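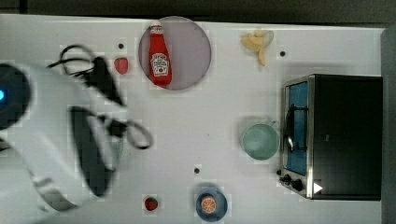 Figure 1. Play food and plates on a white tabletop, seen from above.

Unit 8: Sorting and setting out in the home corner
Course handout, Early Years Practice (Level 3)
Tutor: Marlene Lévesque
Issued January 27, 2020

1. Scope

The unit covers the selection, laying out and putting away of toy kitchen items for children aged three to five. It doesn't cover real food preparation, for which see Unit 9. Read sections 2 to 4 before the practical. Section 6 is for the written task.

2. Terms

Item: any single loose piece, such as a fruit, a bottle or a plate.
Base: an item that other items are placed on or in. Plates, bowls, trays and pan lids all serve as bases.
Load: whatever is placed on a base.
Field: the whole surface on which the items are laid out.
Group: two or more items that a child treats as belonging together, whether or not an adult would.

A base with nothing on it is still a base. Students often record an empty plate as a plain item, and this loses information when the sheets are compared.

3. Notes on Figure 1

The ketchup bottle is lying on the pinkish-lavender plate, towards the left half of it. In the terms of section 2 the plate is a base and the bottle is its load. The strawberry and the banana are both on the table itself and have no base. There is also a blue plate lower down the field.

Three points for discussion.

First, the bottle is a container, and in ordinary use it would stand beside a plate. Children put containers on plates very often. Record the position as found. Do not record it as an error, and do not move the bottle before recording.

Second, the two fruits differ in how much they tell a child about use. The strawberry is small, red and rounded. The banana is pale yellow and partly peeled or splayed, with its pieces fanning out at one end. A peeled shape suggests eating, whereas a closed shape can just as well be taken for shopping, washing or storing. When choosing stock, include both kinds.

Third, the field is plain white. Red and blue items separate from it easily and pale ones less so. Where pale items are in use, a coloured cloth may be laid under them, but it should lie flat and reach past the outermost item on every side.

4. Setting out

4.1 Clear and wipe the field. Dry it before any item goes down.
4.2 Place the bases first. Leave at least one hand's width between them.
4.3 Place fruit and vegetables directly on the field. The child chooses the base.
4.4 Lay bottles on their sides if the table is likely to be knocked. Tall items may stand on a low shelf.
4.5 Keep small items away from the edge nearest the child. Check every item against the choke tester before the session. Any item that fits inside the tester is withdrawn, even if the label on the box allows it.
4.6 Cutlery goes down last, if it is used at all.

For tables 60 cm high, use the short chairs from Room 8. The Sudon tables are taller and are used standing.

5. Sorting schemes

By kind: fruit with fruit, bottles with bottles, plates with plates. Simple to check, and the usual scheme for putting away.

By colour: the strawberry and the ketchup bottle fall together under red, the banana goes under yellow. Items in two colours need a rule agreed beforehand. The bottle has a white cap and a white label, and a child may sort it by either. Accept the answer if the child can point to the part meant.

By use: items that go on a plate, items that food is put on, items that are poured or squeezed. This scheme gives the most talk and the least agreement. Allow more time for it.

By place: where the item would be kept at home. Answers vary by household. Ketchup is kept in the fridge in some homes and in the cupboard in others, so no single answer is marked as correct.

Do not mix schemes within one round. Finish, return all items to the field, then name the next scheme.

6. Written task

Using your own layout, draw a plan of the field as seen from above. Mark each base with a double line and each load with a single line. State the sorting scheme you would begin with and give one reason. Describe one position in which you would expect a child to place a bottle, and say how you would record it.

Length: one side of A4, plus the plan. Label the plan in pencil.

7. Reading

Course reader, pages 67 to 71. The Vainio chapter on table play is optional. The stock list for the Flestum cupboard is kept inside the left-hand door and should be signed when boxes are taken out.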